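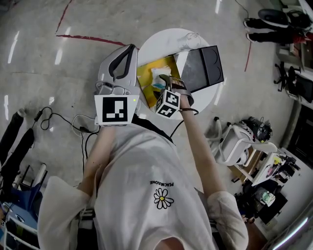 Two hand-held grippers in use, one held over a round white table.

Field Technician, Wildlife Acoustics and Tagging (fixed term)
Posted 2023-04-10

Plaveck Ecological Instruments is hiring a field technician for the Jevham wetland monitoring program. The position supports a study of bittern and rail movements using autonomous sound recorders and leg-mounted radio tags. It is full time and runs until the end of February, with a possible extension subject to funding.

Duties

The technician services 81 acoustic recorders spread over 17 sites. Servicing means swapping memory cards and batteries, checking microphone sensitivity against a reference tone, clearing vegetation from the housing and logging the clock offset. Each site is visited on a fixed rotation. Access is on foot or by flat-bottomed boat, and some sites are tidal.

During the trapping period the technician also assists the licensed bander with mist nets and walk-in traps. Tags are fitted by the bander only. The technician records weight, wing length and tag frequency, then confirms the signal on a hand-held receiver before release.

Office work takes up the rest of the week. Recordings are screened in Clestano, our in-house call detection software, and false positives are labelled by hand. Training in Clestano is provided. Tag detections are reconciled with the receiver station logs at the end of each rotation.

Required

Diploma or degree in ecology, zoology, environmental science or electronics, or equivalent field experience
At least two seasons of field work, one of them with birds or bats
Current manual driver's licence
Ability to carry a 17 kg pack over uneven, wet ground
Current first aid certificate, or willingness to obtain one before starting

Useful but not required

Boat licence
Soldering and basic fault finding on low-voltage equipment
Working knowledge of R or Python
Experience identifying wetland birds by call

Conditions

The position is based at the Condori field station. Shared accommodation at the station is available at no charge during the trapping period. Start times follow sunrise and will vary. Waders, wet weather gear and a work phone are supplied. A field allowance of $800 per month is paid in addition to salary.

How to apply

Send a résumé and a cover letter of no more than 2 pages, as a single PDF, to Efraín Huaranga, field program manager. Include the names of two referees who have supervised your field work. State your earliest start date and any licences held, with expiry dates. Applications are assessed as they arrive, and the position will close once filled. Shortlisted applicants will be asked to label a short set of recordings before interview.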